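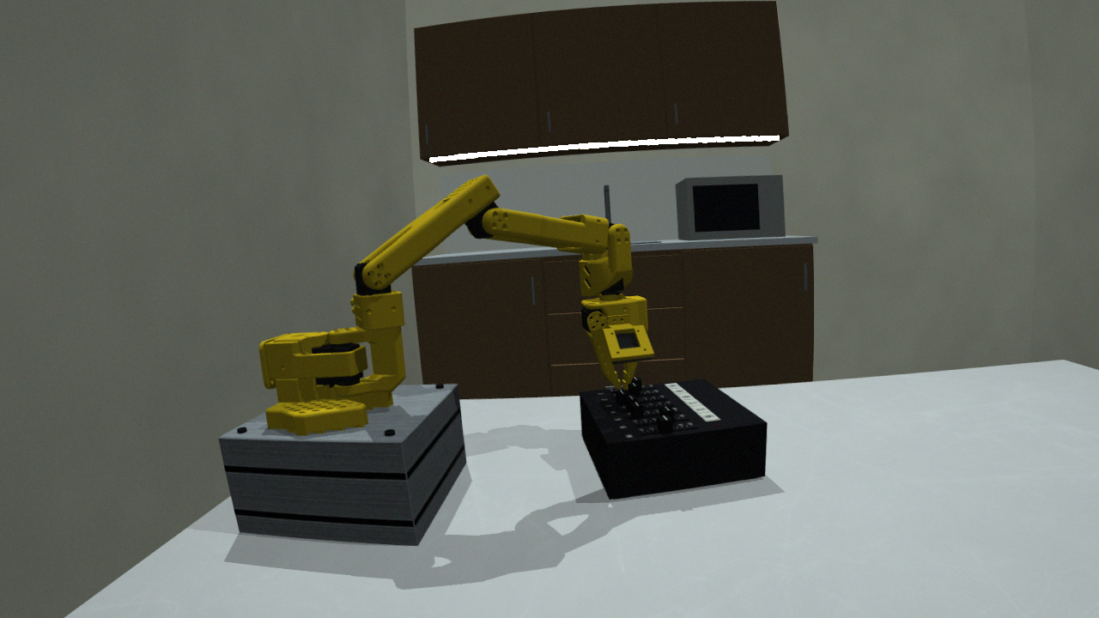 The yellow arm in our simulated kitchen, fingers down among the controls of the console.

Sliders Are Mean
By Mal-soon Ban

I have spent most of December trying to get a robot to move a slider, and I want to talk about it, mainly because my family has stopped letting me.

You know the kind of thing I mean. A little black knob on a track, numbers printed underneath, ten at one end and zero at the other. My niece can do it. She can do it while eating toast. You put a finger on it and push, and when it's where you want it you stop pushing, and at no point do you think about friction or angles or whether your wrist is about to run out of room. Then you ask an arm to do it and your whole evening goes.

The way I got into this was Burgi Brunner. Burgi runs the bench at Mondow, which is a small outfit that tests robot parts for people who are thinking of buying them, and I'd written about her once before (the dishwasher piece, some of you sent letters). She called and said they were about to put two grippers head to head on a control panel and did I want to come and drive. I said yes before she got to the part where all of it would be in simulation. I sulked for a minute, I'll admit. I like a real bench! I like the smell of it and I like the big red button. But there's a lot to be said for a robot you can drop on its face without filling in a form, and I dropped this one on its face plenty.

So, the setup. The arm is a yellow jointed thing on a striped gray pedestal, and it stands on a white table in a pretend room with a kitchenette at the back. There's a microwave back there. I asked Jawad Marwat, who built the room, if the microwave worked and he looked at me for a long time. On the table there's a glossy black box with rows of knobs and buttons and sliders all over the top, and that box was my whole world for the next few days.

The two contenders were the Zisine and the Arain. Both are two-finger grippers, both open and close and that's it, no fancy wrists, no suction, no soft rubbery octopus business. The Zisine is the narrow one. Its fingers come down to a point, nearly, and they're set a little toward each other, so it looks like somebody about to pick lint off your sweater. The Arain is wider and flatter at the tip, with more surface to push with. If you asked me on day one which would be better at a slider, I'd have said the Arain and I'd have put my lunch on it. Big flat thing, push big flat knob. What's the problem?

Jawad wouldn't tell me which one he liked. He did say, "Try the low ones first," and went off to make tea.

The job was simple on paper. Take one slider from wherever it's sitting to a number Burgi reads off a sheet. Let go. Back away without knocking anything. She'd fixed it at 14 tries per gripper, per slider, and she does not give you a do-over for sneezing. I drove by hand with a controller called the Mallow, which is a sort of puck on a spring. You lean it and the arm leans with it. Twist it and the wrist twists. It took me 20 minutes to stop poking the table and the rest of the afternoon to stop apologizing to it.

Here's what I learned fast about the Arain. Pushing is great and stopping is awful. With those wide tips you can get behind a knob from nearly any angle and it will slide along like a hockey puck, lovely, and then you need it on six and it's on five and a half, and now you have to get around to the other side to nudge it back. And there isn't any other side! There's another knob, or your own wrist, or the edge of the box. I'd lift off, swing over, come down, and clip something on the way in. Burgi would write a small mark on the sheet. I came to hate the sound of her pencil.

What you want, it seems, is to hold the knob instead of shoving it. One finger on each side, light squeeze, then move the whole hand. If you overshoot you just come back. I was very proud of figuring this out and then Daniyal Usmani, who does the contact modeling and had been quietly eating an orange behind me, said yes, that's in the notes. There were notes. They'd been next to my coffee the whole time.

Holding is where the Zisine woke up. Narrow fingers fit down beside a knob without touching the next track over, and since they lean in a bit, they sort of find the knob for you as they close. My first decent try with it, I went from two to seven and let go and it stayed on seven and I made a noise. Jawad came back in to see what had happened.
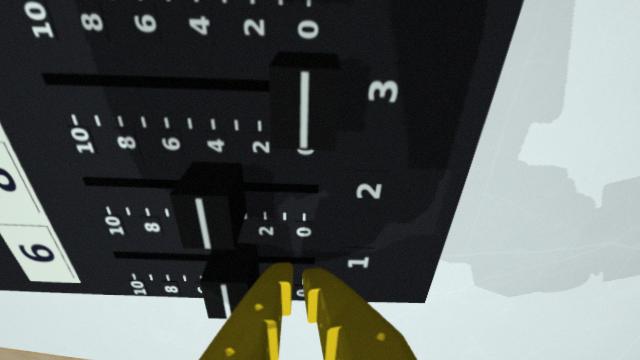
The trouble with holding is you have to be lined up before you close. From the room camera I'd swear I was dead center, and then I'd switch to the close view and one finger would be up on the knob and the other off to the side doing nothing at all. Squeeze like that and the knob wanders. It doesn't go flying, it just eases off a little, and you don't notice until you let go and read the scale and you're a full number out. I lost more tries to that than to anything else. Burgi says real operators lose them the same way, and I chose to take comfort.

It doesn't help that a hand gets in the way of the thing it's working on. You come down over the track and the numbers you're trying to read are now underneath your own fingers. I started learning the panel by the ticks I could still see. Daniyal's trick was to pick the tick before the one he wanted and watch for the knob to cover it up, and once I'd stolen that I got a good deal better. He says he doesn't mind. I think he minds a bit.

We argued about the cameras over lunch. Burgi wants one view and one view only for a fair test, and I see that, I do. But I can't drive off the wide one. You get the table and the cupboards and the arm looking very handsome, and the actual business going on between the fingertips is tiny. Close up, I could see what I was touching and had no idea where my elbow was. (The elbow went into the box once. No harm done, and this is where I started coming around to simulation.) We ended up letting me switch, as long as I switched the same way for both grippers. Jawad thinks this muddied the results and he may be right.

Ah yes, results. I know some of you skipped down here.

On placing the slider within one tick of where it was supposed to go, the Zisine beat the Arain on every track we used. It wasn't close once I was holding properly. The Arain was quicker to get there, and if your job is "shove this all the way to zero and leave it," I'd pick the Arain tomorrow, because you can come in sloppy and it forgives you. For anything in the middle of the scale I'd want the narrow fingers. My lunch went to Jawad. It was a good lunch, too, dumplings.

One wrinkle. The best run of the whole test wasn't mine. Daniyal ran the Zisine off a script with nobody on the Mallow at all, and his longest try took 55 seconds from start to finish and landed right where the sheet said. Slow? Sure. I'd done the same move in a fraction of that and missed by a number and a half. I asked him to run it faster and he did, and it slid off the knob just the way I do, which cheered me up no end.

Now, how much of this would carry over to a real arm and a real panel? Daniyal got careful here. Contact is the hard part, he says, and the friction in his sliders is a guess that he's tuned until it feels right to people who've handled the real kind. A sticky slider would change things. So would a knob with a bit of wobble in it, and every knob in my house has wobble. Mondow plans to put both grippers on a physical panel next, and Burgi has said I can come back if I read the notes first.

I've been practicing at home, by the way, on the dimmer in the hallway, two fingers, elbow up, eyes on the tick before. My husband asked what I was doing. I said six. He said the lights were fine where they were.

Filed 7 Dec 2025. Burgi would like it known that her pencil is a perfectly normal pencil.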